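Work and Machines, Week 6
Can a machine do the shopping yet?
Notes to go with the lecture. Mebrat Sisay, Viltenstead College

Read these before the seminar if you can. They follow the lecture fairly closely, except that I have left out the history of the tin opener and put in more on baskets, as several of you asked about them last year.

1. The claim

Every spring there is a new round of films in which a robot folds a towel, loads a dishwasher or puts an apple in a bag. The films are usually real. I have no quarrel with them as films. My quarrel is with the sentence that tends to come next, which says that the chore has now been done and that only the price has to come down.

A chore is more than one movement done well. If I ask my nephew to get the vegetables, I am asking him to find the right shelf, pick up a basket, choose from the heap, put the things in without crushing them, notice that the carrots have run out, and come back. He will do most of this without thinking, and badly, and it will still count as done. We would like to know whether a machine can do it badly in the same useful way.

So for this week the chore is a plain one: take a basket to a vegetable stand and come away with what was on the list.

2. Looking at the heap

Start with the goods, which people in the trade find dull and people in robotics find very hard. Vegetables don't come in one shape. A cabbage is a big loose thing with a heavy end and a frilly end. Cucumbers lie against each other like logs, so that pulling out one may bring down three. Carrots roll. Bitter melons are bumpy, and a gripper that closes flat on a smooth box may touch one of these at only two or three points.

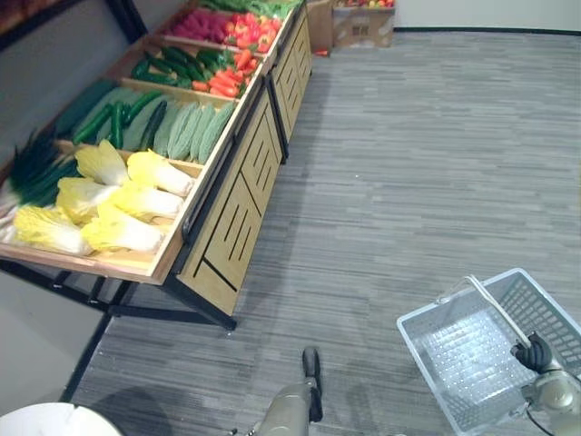
Then there is the question of what is holding the basket. A person hangs it on a forearm and forgets it. With two arms, a machine that carries the basket in one has only the other left for picking, and it must keep the opening somewhere the picking arm can reach. Most of the written work on grasping treats the container as fixed to the table. Take the table away and the problem is a different one. When you read a paper this term, look first for where the container is. If it is bolted down, or sitting on a shelf, write that in the margin.

Notice too how much help a shop display gives. Tilted bins bring the goods forward. Each kind is heaped with its own. The shop did this years ago to help customers, and a robot gets the benefit for free. A kitchen cupboard offers nothing of the sort. Mine has an onion in it that I have been meaning to deal with since April.

Artificial vegetables are a further help. They don't bruise, they don't shed wet leaves, and they can be dropped all day. They are a sensible thing to practise on, and I would use them myself. But a result got with them is a result about shape and reach. It tells you very little about a ripe tomato, and I'd like the people who write the summaries to say so.

3. Hands

Two fingers or five? The argument has been going on for a long time and I doubt it will be settled by the time you graduate. A two-fingered gripper is strong, cheap and easy to reason about. It either has the thing or it hasn't. It does well with a basket handle, a carrot or the edge of a box, and poorly with anything that has to be turned over once it has been picked up.

A hand with a thumb and several fingers can in principle do far more. It also has far more to go wrong: joints, pins, thin rods, cables, and whatever is put over the top to keep dust and leaf bits out.
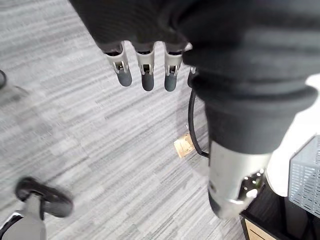
I asked a friend at Donati, who run a small warehouse outside Ellham, what she would want to know before she let such a hand near her shelves. I had expected her to ask about speed. She asked how long it takes to change a finger, and whether the person on the late shift could do it. Her second question was what happens to small rubbish on the floor. Her staff step over it or kick it under something. A machine has to have an opinion about it.

Those are shop-floor questions and you will hardly ever see them answered in print. Please put them to every paper on the reading list:

How many picks between repairs, and who did the repairs?
Was the glove or cover changed, and how often?
What was on the floor?
Who tidied up between one try and the next?

The last of these matters most to me. In a good many trials a person puts everything back after each attempt. That person is doing a chore, and the chore is left out of the sums.

4. Counting tries

Now some sums. They are made up for the class and the names don't refer to any product you can buy. Suppose a firm called Starneo says its machine managed 90 good picks out of 105. That sounds decent, a little under 86 per cent. Suppose a list has six items and each must be picked properly. If each pick stands alone, the chance of getting through the whole list is about 0.4. The machine fails at more than half of its shopping trips, and the leaflet is still true.
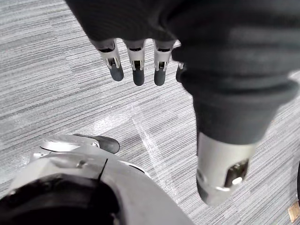

Work it through yourselves with a different length of list. Then ask what a failure costs. A cucumber left in the bin costs nothing much. A cucumber dropped in the aisle costs a member of staff, or a customer's ankle. One number for "success" hides all of that, and I would like you to be rude about it in your essays.

Also ask how the machine was taught. If someone guided it through 500 picks at one stand, in one room, under one set of lights, then testing it at the same stand tells you it has learned that stand. Move the bins, swap the carrots for parsnips, and test again. A fair number of groups now do this, to their credit. The scores go down. I trust those groups more than the others.

5. The basket again

I said I would come back to baskets. A shopping basket is a cheap object with thin walls full of slots, a handle that folds, and a habit of swinging. For a camera it is a nuisance, as you see the floor, the shelf and your own fingers through the holes. For a hand it is worse. The handle may be up or down. The rim is where you want to hold it, and the rim is where the handle clips on.
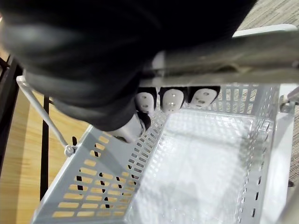 People solve this by feel. You reach down without looking, your fingers meet the rim, and you shift until it sits right. Touch sensing in robot fingertips has come on a great deal, and I don't want to be unfair to it. But having a sensor in the fingertip and making good use of what it tells you are separate jobs, and the second is behind. Putting a thing down inside the basket is harder again, with the back of the hand now between the camera and the place you want to see.

6. Where that leaves us

My own view, which you are free to attack: parts of the chore can be done, on a good day, with someone standing near. The whole chore, in a shop that is open, with nobody standing near, I have not seen. A stockroom at night may come first, and a home well after that.

For the seminar

Go to a real shop and buy six things. Write down every movement you make with either hand, including the ones that fail, in up to 200 words. Most people forget the hand with the basket in it.

Bring one film of a robot doing a chore. Be ready to say what was set out beforehand, what was cut, and what you would need to see before you paid for it.

Essays go in the box outside my room by 4 p.m. The box sticks, so push.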